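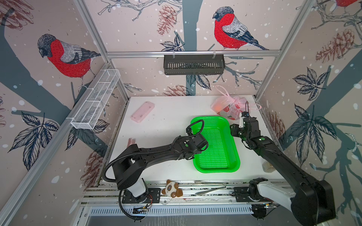
Last changed: Nov 2, 2020

Skovham's two-armed grocery cell is back in service, and I got to hang around while they put it right

If you've been following the grocery cell over at Skovham (and judging by my inbox, a fair number of you have!), you'll know it has been down more than up lately. Well, it's running again. I spent most of a shift next to it with Shona Dunbar and Isamu Noguchi, drinking their coffee and getting in the way, and I can report that the trouble was in the cabling all along, plus one sloppy habit with the wrist cameras.

For anybody new, the cell is a white table in an aluminum rail enclosure with two black arms on the front rail, and the job is moving food between shopping bags and baskets. The bullfinch wallpaper is still up, and yes, I still love it.

The fault first. The left arm had been dropping out in the middle of a reach, never in the same spot twice, and every time somebody went looking for it the thing behaved perfectly. Shona finally caught it by running the arm out to full stretch over the basket and back again, 79 times in a row, with the log open beside her. It quit on her 14 times, always with the elbow nearly straight. So off came the cable guide at the base, and there was the culprit, a connector that had been getting a tiny tug at the end of every long reach. It had backed itself out just far enough to make poor contact. She reseated it, fed more slack into the loop above the wrist, and clipped the run so the pull lands on the clip. Then she did the whole set again. No dropouts.

Isamu took the cameras. Each gripper carries its own, and they'd been getting wiped down with whatever rag was handy, which had left a haze on the left one. He cleaned both properly, checked the mount screws (one was loose, he did not look pleased about it), and then redid the calibration from scratch. That last bit took way longer than I expected. You move the arm, you wait, you move it a hair more, you wait again. I went for a sandwich and he was still at it when I got back.

The cell also has a written routine now, taped to the cabinet door where there used to be a takeout menu. Before each shift: look over both cable loops with the arms parked, then with the arms reaching. Wipe the camera covers with the lens cloth, nothing else. Try the fingers by hand for play, power off please. Home both arms and see that they come back to the same place. After 18 shifts the cable guides get opened up and the connectors pushed home, needed or not. Mirjana Popescu wrote it and she has initialed it in very large letters, so I don't think anyone is going to claim they missed it.

I asked why they test with shopping bags when a nice stiff box would be so much easier on everyone. Shona laughed at me. A box forgives a camera that's a little out, she said, and film doesn't, so if the calibration has drifted you find out pretty fast with a bag. The check they use is simple enough: bring the fingers in at the mouth of the bag, go slow, and compare what the wrist camera says with where the tips really are. Dragon fruit is the produce of the moment, by the way. All those pointy bits give the fingers plenty to snag on.

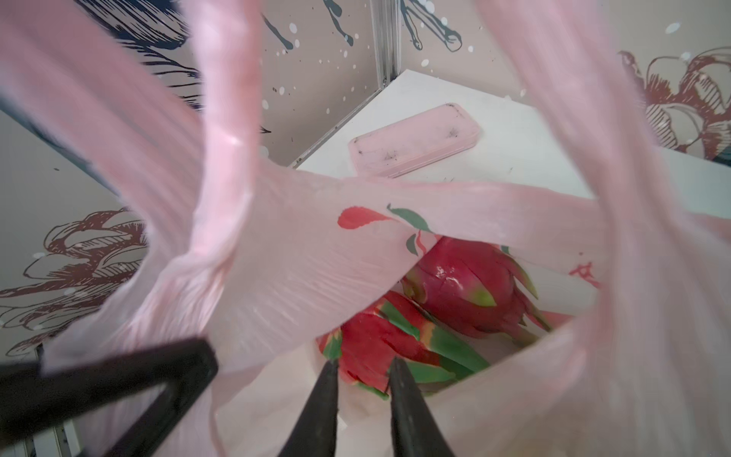 Panagiotis Hoxha wrote in after I mentioned the repair in my last update, and he isn't sold on the clip. On his own cell, he says, a clip in that position only moved the wear a few inches up the cable, and he'd have swapped the whole run for a more flexible type while the guide was open. He'd also like to see the check done with the arm warm, after an hour or so of work, as he has had connectors that passed cold and failed later.

I passed that along. Shona says the warm run is a good idea and she's adding it to the sheet. On the cable she's holding off for now, with a spare run from Delić on order and due in December. If the clip spot shows any wear by then, it gets swapped. I've been promised a phone call when they open it up, so I'll let you know what they find!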